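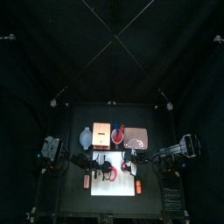 **Project report: One-day visitors in Wodmont and how they use the town**
Course: Introduction to Tourism Studies, second term

## 1. Why I chose this topic

Wodmont is a small river town which most travelers see only from the highway. The tourist office gives out a walking map with 15 stops, and the map is free at the train station and at the Brito Hotel. I wanted to learn how many of these stops a visitor really sees in one day, and what makes a person turn back early. In my home country the towns of this size have almost no signs for visitors, so the subject was interesting for me also personally.

## 2. Method

I visited Wodmont four times in February and March. Each time I came by the morning train and left at six in the evening. I stood near the old ferry landing and asked people to fill in a short paper form. In total I collected 146 forms. Nine of them had no answer to the question about stops, but I kept them for the questions about food and transport.

The form had six questions. The first version used the word "attraction," and several people asked me if a bakery is an attraction. After the first visit I changed it to "place on the map." This means the answers from the first day are a little less exact than the others. 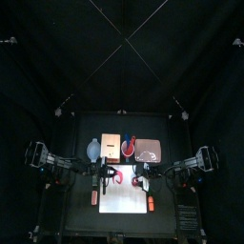
I also walked the whole route myself two times, once in each direction. With short breaks it took me five hours going from the station, and almost six hours coming from the other end, as the hill to Fustthorpe is much steeper on that side.

## 3. Results

Most visitors saw between four and seven stops. The ferry landing, the covered market and the clock house were the most popular. The stops in Fustthorpe, the old mill village on the north bank, were the least visited. Many people wrote that they did not know a bus goes there. The bus leaves every 30 minutes from behind the market, but the bus stop is not printed on the map.

Food was the second surprise. I expected that people go to the restaurants on the main street. Instead, a big part of them ate at the Hesumetti café, which is two streets away from the route and has only a hand-painted sign. Some wrote that they found it by the smell of the bread.

Visitors who stayed overnight saw more stops, but the difference was smaller than I thought. They told me they spent the second morning at the river and did not use the map anymore.
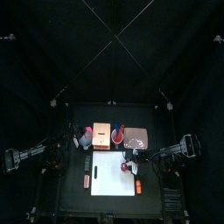

The weather also had a clear effect. On my third visit it rained from noon, and after two o'clock I collected only a few forms. People on that day named mostly the market, which has a roof, and the small museum beside it.

## 4. Limits of the work

Wodmont has roughly 4000 residents, and in the winter months not many guests come. A survey in summer could give a different picture. I also asked only at one place, so visitors who never came to the river are missing. The form was only in English.

## 5. Suggestions

- Print the Fustthorpe bus stop on the walking map, with the times.
- Divide the route into two shorter walks, one for each bank.
- Put one sign at the market which shows the walking time to the next stops.

I sent these suggestions to the tourist office by e-mail together with the table of results. They answered that the next map will be printed in the fall and that the bus stop can be added. About the two shorter walks I have not received an answer yet.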